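# Where Does an Empty Bottle Go?

You finish your drink. The bottle is empty. What happens next depends on which bin you put it in.

If it goes in the trash, it will most likely be buried or burned. If it goes in with the recycling, it can be turned into something else. A bottle can become part of a new bottle, a carpet, or the stuffing in a winter coat.

## What bottles are made of

Most clear drink bottles are made of a plastic called PET. It is light, it doesn't break when you drop it, and you can see through it. It also melts when it gets hot enough, and that is why it can be used again.

Look on the bottom of a bottle. You may find a small triangle made of arrows with a number inside. PET has the number 1. The number tells you the kind of plastic. It does not promise that your town will take it, so you still have to check your town's list.

The cap is usually a different plastic from the bottle. The label may be different again, and it can be plastic or paper. At the recycling plant these parts are pulled apart after the bottle is chopped into flakes. The flakes go into a tank of water. PET sinks and most caps float -- so the water does the sorting.

## Collecting them in one place

You don't need a special bin at home or at school. A plain wastebasket with a clear bag in it works well, and you can see through the bag when you want to check what has been put in.

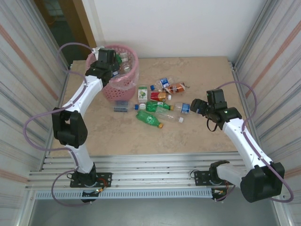
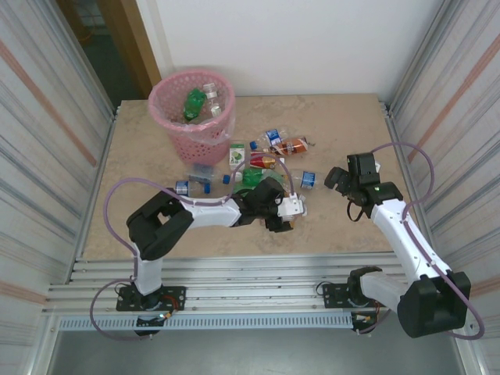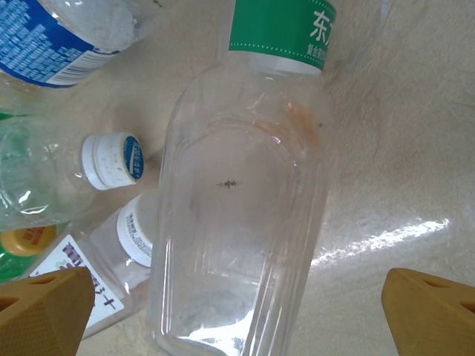

## Getting bottles ready

1. **Empty it.** Pour any leftover drink down the sink. One bottle of old juice can make a whole bag sticky.
2. **Rinse it.** A little water is enough. Put some in, shake, and pour it out.
3. **Let it drip.** Stand it upside down in the sink for a few minutes.
4. **Squash it, if your town says that's okay.** Flat bottles take up less room. Some sorting plants want them round, though, so ask first.
5. **Put the cap back on.** Many towns want this now. A loose cap is small and can fall through the gaps in the sorting machines.

You can leave the label on. It comes off later.

## What about cartons and cans?

A juice carton looks like cardboard, but it is made of layers. There is paper, a thin coat of plastic, and sometimes a very thin sheet of metal too. Some towns take cartons with the bottles and some don't.

Drink cans are metal, usually aluminum. They can be melted and made into cans again many times. Rinse them the same way. Watch out for the edge of the opening -- it can be sharp, so don't put your fingers inside.

## Try it

Ask a grown-up for an empty, rinsed bottle with its cap. Fill a bowl with water. Have the grown-up cut a small piece from the side of the bottle. Push the piece and the cap under the water, shake off any bubbles, and let go. Write down which one sinks and which one floats.

*Written by Jiahui Xu. Checked by Banafsheh Pakzad.*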